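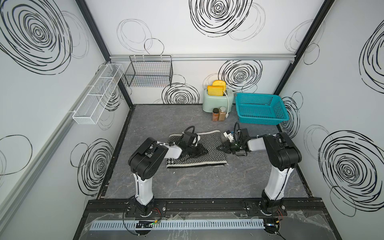 Home | Kitchen | Textiles | Index

Kitchen towel

Kitchen Reference Desk, 20 Apr 2019

A kitchen towel (also dish towel or tea towel) is a piece of cloth kept near the sink or stove for drying dishes, wiping hands, covering dough and a hundred other small jobs. It is one of the most useful things in any kitchen, and one of the most varied!

Materials

Most kitchen towels are cotton, linen or a mix of the two. Cotton is soft and soaks up water quickly. Linen leaves very little lint, so it is a favorite for glasses. Weight is given in grams per square meter: a flat-woven towel of 188 is light and dries fast on a rail, while a terry towel of 400 is thick and wonderfully thirsty. Waffle weave falls between them, and the well-loved Kovine waffle towel weighs 243.

Patterns

Stripes and checks are the oldest designs, easy to make on a simple loom. Chevron, a row of V shapes joined into a zigzag, can be woven in or printed on. In black and white it is especially striking, and it looks lively next to pastel appliances and bright plastic baskets. The Flelatora mill brings out a new zigzag every December, and collectors do look forward to it.

Folding

The usual method starts with the towel spread flat and the wrinkles smoothed toward the edges. It is folded in thirds lengthwise, then in half, and in half again for a shallow drawer. The Luo fold ends with a roll instead – lovely in a basket, where every pattern shows. Chevron towels are a pleasure to fold, as the points of the zigzag help line up the edges.

Care

New towels should be washed before use, and they become more absorbent over the first few washes. Fabric softener coats the fibers and is best skipped. Older Tomus linen towels were sold with a hanging loop at one corner, a small detail that many owners still sew on themselves.

See also: Oven mitt, Dishcloth, Bread basket

Contact | © 2019 Kitchen Reference Desk | Back to top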